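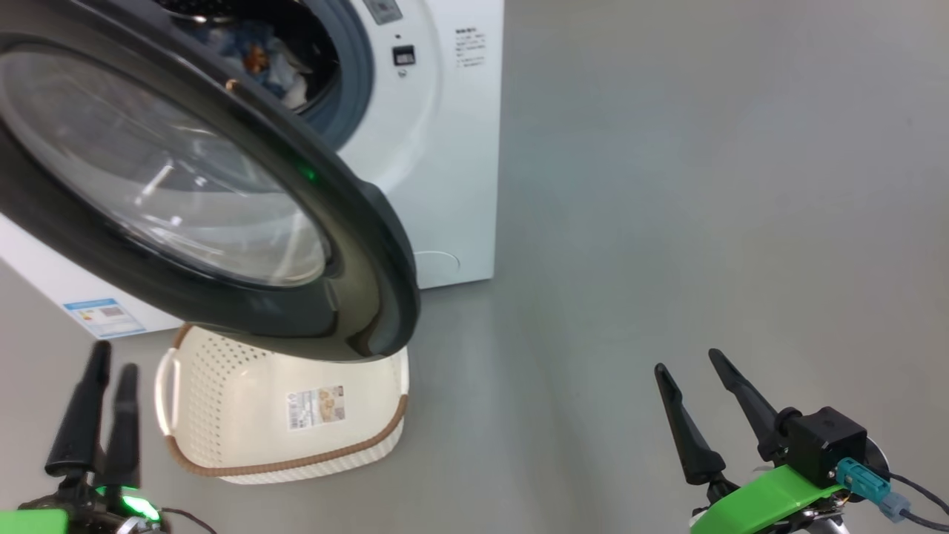 Front loader, door open, patterned laundry in the drum.

Melur Lumenta
17/03/2023

1/ A small thread about washing batik, because my cousin asked me and my answer became too long for a message. I learned most of it from my aunt in Ginting, and some of it by spoiling good cloth.

2/ First you must know what you have. Hand-drawn batik shows the pattern almost equally strong on both sides. Printed cloth is usually paler on the back. Printed cotton is quite forgiving. Hand-drawn is not, and I still wash mine in a basin.

3/ For printed cotton I use the machine with cold water, the shortest programme and a low spin. Turn the shirts inside out and close the buttons. I did not close the buttons for years and I lost many.

4/ Soap. My aunt uses lerak, the soap nut. In Europe I found it only in one shop, Seduna, where the bottle is 390 ml and lasts me until September if I am careful. A mild liquid without bleach is also fine. I don't use powder, it left white marks in the folds.

5/ New indigo cloth gives off colour. Wash it alone for up to 11 washes, says my aunt. I think she exaggerates, but I once had a pale blue pillowcase that was white before, so I do not argue with her.

6/ The brown from natural dye is called soga. It does not like strong sun. Dry it in the shade, inside out, over a thick rail and not with pegs. Pegs leave small marks exactly on the shoulder.

7/ Ironing: medium heat, on the back side, with a thin cotton cloth between. If there is a little wax left from the making, the iron will find it. Put kitchen paper under and over, and change the paper when it becomes greasy.

8/ Dimas Kwok asks about silk. I have two silk scarves and I take both to a cleaner, so I am the wrong person. Maybe @ Eugénie Chauvin can answer, she has worn hers much longer than me.

9/ For storing, roll the long cloths instead of folding them. A fold which stays in the same place for years becomes a weak line, and then it tears there. I keep a few cloves in a small bag nearby – against insects, and also I like the smell.

10/ Correction to number 4: Meifang Dong writes that Seduna now has a bigger bottle too. Thank you! I have not seen the price yet.

11/ If somebody knows how to get candle wax out of a hand-drawn sarong without hurting the colour, please write under this post. It is the brown one and I am a bit afraid to touch it.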